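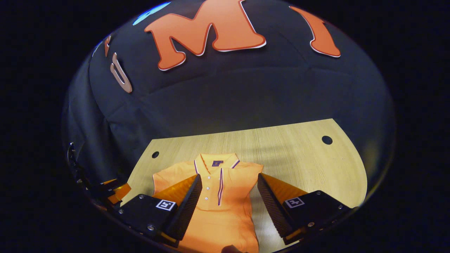
Chapter 14
The Polo Shirt: Collars, Plackets and a Fold That Lasts

I learned to fold shirts in the stockroom of a little shop called Esel, and I was terrible at it. My first morning I was handed a pile of polos and told to have them on the shelf by ten. By ten I had a heap that looked like it had been slept on! Grethe Kárason, who ran the floor, pulled one off the top, laid it on the table and said, "Start with the collar. Everything else hangs off the collar." I've been repeating that to students ever since, so now it's your turn.

In the last chapter we worked with T-shirts, and T-shirts are forgiving. A polo has more going on. There's a collar that wants to flip up, and there's a placket (the strip down the front where the buttons live) that pulls the cloth to one side if you let it. A knit polo also picks up soft wrinkles across the chest and down the side seams, and if you fold over those they stay put until somebody wears the shirt.

The orange polo at the start of this chapter is laid out front side up, collar folded down, shoulders and sleeves spread to either side. Look at the trim for a minute. The navy and white lines along the collar and the stripe on the placket are a gift to anyone learning to fold – they give you edges to line things up by. On a plain shirt you have to find that center by feel, and we'll get to that on page 88.

Before you fold anything, try this with a polo of your own. A cheap one is fine.

1. Lay it on a table, front up, with the collar pointing away from you.
2. Fold the collar down and run a finger along it from one point to the other.
3. Button the placket. All of it, even the top one.
4. Smooth from the placket out toward the side seams with flat hands. Don't tug.
5. Step back and check that the placket runs straight down the middle.

Most people rush step 4 (I still do when I'm hungry). Give it almost 20 seconds and see how the cloth settles.

Words to know in this chapter

Placket: the finished opening at the front neck of a shirt.
Tipping: thin contrasting lines along the edge of a collar or cuff.
Side seam: the join running from underarm to hem.

14.1 Folding the sleeves

Turn your shirt face down, keeping the collar where it was.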